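この章は、部室の双腕セット(愛称 Gririk)を使って、リモコンの電池交換の課題を練習する人のための説明です。組み立ては前の章で終わっていることにします。日本語の間違いを見つけたら、部のノートに書いてください。

## 4. 準備と基準姿勢

1. 電源を入れる前に、天板の上の物を全部どけます。工具もリモコンも、まだ置きません。
2. 左右のアームの根元のねじを、手で軽く確認します。緩いときは締めてから次に進みます。
3. 主電源を入れ、9秒待ちます。待つ間はアームに触らないでください。
4. 操作用PCで Fledard を起動し、「両腕」を選びます。
5. 「基準姿勢へ」を押します。両方のアームが中央に向かってゆっくり動きます。
6. グリッパの先どうしが、少しだけ隙間をあけて向かい合う位置で調整を終わります。 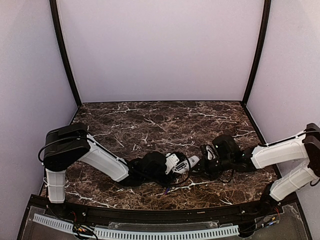 図4-1 基準姿勢。左右のグリッパは接触させない。

**注意:** ケーブルは手首の下で輪になって垂れます。輪がグリッパの指に掛かりそうなときは、必ず停止ボタンを押してから手で直します。動作中に手を入れることは禁止です。

**メモ:** 速度の初期値は40です。慣れた人でも、基準姿勢に行くときはこの値を変えないでください。1月の練習会で速度を上げたまま始めた班があり、グリッパの先を一つ割りました。予備の部品は Sjöberg の箱に入っています。

## 5. 電池交換の練習

この課題は Kivard 杯の予選と同じ内容です。制限時間は400秒ですが、最初の週は時間を測らなくてもよいです。

1. リモコンを裏向きにして、天板に斜めに置きます。電池側の端を左のアームの方へ向けます。
2. 電池のふたは外して、リモコンの奥側に置きます。ふたを外す作業は第6章で練習します。
3. ドライバーを片方のグリッパに持たせます。柄の部分を二本の指で挟み、軸の先をリモコンの方へ向けます。
4. もう片方のグリッパを、リモコンの電池側の端まで近づけます。この時点では、まだ押しません。
5. 手首カメラの画面で、電池ケースの中と、ドライバーの先の両方が見えることを確認します。見えないときは、手首の角度だけを直します。

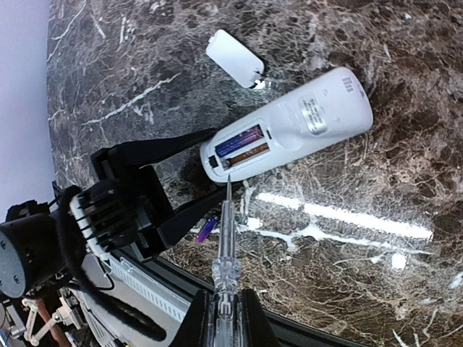

最終更新:1月 / 第5章 手順5に図を追加

6. リモコンの端をグリッパで軽く押さえます。押さえる力は33から始めて、リモコンが滑るときだけ少し上げます。
7. ドライバーの先を電池の端に当て、持ち上げる方向にゆっくり動かします。ばねのある側から始めてください。
8. 電池が浮いたら止めます。二本目も同じようにします。
9. 終わったら、ドライバーを天板に置いてから指を開きます。空中で開くと、落ちて天板に傷がつきます。

**注意:** ドライバーの先で電池の外側の皮を破らないでください。破れた電池は使用をやめて、回収箱に入れます。

**メモ:** 天板は表面に光が反射して、画面の一部が白くなることがあります。電池の端が見えにくい場合は、リモコンの向きを少し変えるか、机の照明を一段下げてください。

### うまくいかないとき

- ドライバーが指の中で回る:柄を挟む位置が端に寄りすぎています。中央に近い所を持ち直します。
- リモコンが逃げる:押さえる点と、ドライバーを当てる点が近すぎるかもしれません。間を広くとります。
- 画面が止まる:Fledard を閉じて、第4章の手順3からやり直します。アームは動かさないでそのままにします。

練習が終わったら、両腕を基準姿勢に戻して電源を切ります。記録用紙には、成功した回だけではなく、途中でやめた回も書いてください。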